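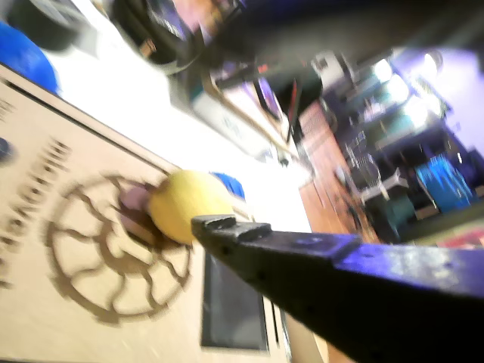
Pelotas sin presión o con presión para un club pequeño

Foro > Material > Pelotas y cuerdas

fondoizquierdo
Buenas. Llevo desde mayo la compra de material de un club de pueblo con 2 pistas de cemento poroso y una escuela de niños y adultos. Hasta ahora se compraban pelotas con presión de las baratas, en bote de tres, y al mes los monitores se quejan de que el carro no bota. Me han pasado un presupuesto de pelotas sin presión, marca Larnero, que por unidad salen bastante más caras pero en teoría aguantan toda la temporada.
Quiero saber si alguien las ha usado en escuela con gente adulta, no solo con críos. El pedido mínimo es de 200 pelotas y si me equivoco me las como. Tengo que contestar antes del 3 de agosto.

Clem Faulkner
Las Larnero las tuvimos dos temporadas. Duran, eso es verdad. El bote se mantiene. Lo que no se mantiene es el fieltro: a los cuatro meses estaban peladas y corrían muchísimo por pista dura. Para el carro de iniciación, bien. Para adultos de nivel medio, no las compraría otra vez. Son duras y se nota en el brazo.

revesaunamano
Sin presión para adultos, no. Yo acabé con el codo fastidiado un invierno entero por entrenar con ellas. Cambié de cuerda, bajé la tensión y hasta que no cambiamos de pelota no se me pasó.

pistacuatro
Lo del codo se repite en todos los hilos y cada vez lo veo menos claro. En nuestro club entrenamos con sin presión desde hace años y no hay más codos que en cualquier otro sitio. Hay gente que juega con monofilamento a 25 kilos y le echa la culpa a la pelota.

revesaunamano
Yo jugaba con multifilamento a 22. Lo he puesto arriba, que bajé tensión y nada.

pistacuatro
Has puesto que bajaste la tensión, no a cuánto. Y si cambias tres cosas el mismo invierno no sabes cuál fue.

revesaunamano
Vale. Cuento lo que me pasó a mí.

Yaryna Mykhailiuk
Soy monitora y he trabajado con las dos. Depende de qué sin presión compres. Las hay de goma gruesa, que son piedras, y las hay de núcleo relleno, que pesan parecido y salen más blandas de la raqueta. Las Parever son del segundo tipo. Cuestan más que las Larnero pero los adultos no protestan.
Para los pequeños no uses ninguna de las dos. Los de cinco a siete años, con espuma o con pelota roja. Los de ocho y nueve, naranja. Luego la verde. La verde ya lleva menos presión que la normal y vale también para adultos que empiezan. En muchos clubes se compra un solo tipo para todos porque el carro es único y luego los niños le pegan por encima de la cabeza a una pelota que les bota más alto que ellos.

fondoizquierdo
Gracias, Yaryna. Ese es justo nuestro caso, un carro para todos. ¿La espuma cuánto aguanta? Las que tenemos están mordidas.

Yaryna Mykhailiuk
Mordidas por los niños o por el perro de alguien, de todo he visto. En interior, un par de cursos. En cemento poroso la espuma se deshace antes, se va quedando a trocitos en la red y en la valla. Para fuera, mejor roja de fieltro.
Y guarda las de espuma en un cajón aparte. Si se mojan, tardan días.

globoylinea
Yo voy contra corriente: con presión de segunda mano. Hay un torneo juvenil cerca de aquí que vende las pelotas usadas de la semana, casi todas con un partido. El año pasado nos quedamos con 1.000 para tres clubes y salieron a menos de la mitad que nuevas. Para carro van perfectas un par de meses y luego se retiran.

Clem Faulkner
¿Y dónde metes tus pelotas durante ese tiempo? Las nuestras abiertas en el cuarto de material, en verano, se venían abajo en tres semanas.

globoylinea
En un cuarto interior, en cubos con tapa. No en la caseta de chapa al lado de la pista, que es donde las tiene todo el mundo. El calor las afecta mucho más que el uso.

drive_plano
Lo de los botes presurizadores, ¿alguien lo usa a escala de club? Yo tengo uno de Drarna para mí, de los de rosca, y la pelota que metes recién usada sale bien. La que metes ya muerta sigue muerta.

pistacuatro
A escala de club no compensa. Existe un tubo grande de Tsuchiya en el que caben unas 50, con bomba de pie. Lo compramos y acabó en el armario. Hay que meter las pelotas después de cada clase y ningún monitor lo hace a las diez de la noche.

drive_plano
Yo lo haría.

pistacuatro
El primer mes, sí.

globoylinea
Nosotros el tubo lo usamos solo para las de partido de la liga interna y funciona. Se guardan al acabar, lo hace el que cierra la pista. Para el carro no, de acuerdo.

fondoizquierdo
Resumo lo que voy entendiendo, y corregidme:
Niños pequeños: roja y naranja, compradas aparte, con su propio cubo.
Adultos de iniciación: verde o sin presión blanda.
Adultos de nivel medio: con presión, usada si la consigo, guardada a cubierto.
Lo que no veo es cómo hago para que no se mezclen. Las dos pistas están pegadas y solo hay una malla baja entre medias.

Yaryna Mykhailiuk
Se mezclan igual. El color ayuda con las rojas y las naranjas porque son de dos tonos. La verde se distingue por el punto y cuando se borra ya no hay quien la separe. Nosotras pintamos una raya con rotulador permanente en todas las verdes, cruzando el logotipo. Se tarda una tarde. Al final de cada trimestre se vacían los cubos y se reparten otra vez.

Clem Faulkner
Otra forma de separarlas: dejarlas caer desde la altura del hombro. La que no llega a la rodilla, fuera. Para distinguir con presión de sin presión, apretar con la mano. La sin presión de goma gruesa no cede casi nada.

revesaunamano
Y el color. Las que pasan meses al sol se quedan de un amarillo blanquecino. Esas van directas a la caja de las sillas del cole.

fondoizquierdo
¿La caja de qué?

revesaunamano
Las sillas del colegio. Se les hace un corte en cruz y se meten en las patas para que no arrastren. En el nuestro las piden todos los septiembres y se llevan las que haya. Avisa de que quieren las limpias, las de tierra les dejan el suelo naranja.

sacodearena
Llego leyendo todo del tirón. Discrepo con lo de la usada de torneo. El que la vende no te garantiza nada y en el lote que compramos nosotros venían mezcladas tres marcas y bastantes ya sin bote. Entre separar y tirar, el ahorro se quedó en poco. Si es un club con un solo responsable de material, como parece, el tiempo también cuenta.

globoylinea
Tres marcas en un lote de torneo no es de un torneo. A ti te vendieron lo que había en un almacén. En un torneo se juega con una sola bola.

sacodearena
Puede ser. En el anuncio ponía torneo.

globoylinea
Pues eso, hay que ir a recogerlas allí el último día y mirarlas.

Clem Faulkner
Sobre las Larnero, una cosa más antes de que contestes al proveedor. Pregunta si te dejan dividir el pedido mínimo entre modelos. A nosotros nos dejaron mezclar sin presión y verdes en la misma caja grande. No lo ofrecen, hay que pedirlo.

fondoizquierdo
Acabo de hablar con ellos. Dejan mezclar verdes y sin presión, las rojas van en un pedido distinto. Voy a pedir tres cuartas partes de verdes y el resto sin presión, y las sin presión las dejo para la máquina y para los que vienen a pelotear solos. Para los adultos de nivel medio voy a mirar lo del torneo, que por mi zona hay uno a finales de verano.
Lo del cuarto interior está complicado. Solo tenemos la caseta.

pistacuatro
¿De chapa?

fondoizquierdo
De chapa.

globoylinea
Entonces no compres con presión hasta octubre.

Yaryna Mykhailiuk
O pide en el bar un hueco debajo de la escalera. Con tres cubos basta.

fondoizquierdo
Lo pregunto. El del bar ya guarda ahí las sombrillas.

revesaunamano
Y para la máquina mira que las sin presión no estén peladas, que la nuestra se las tragaba de dos en dos.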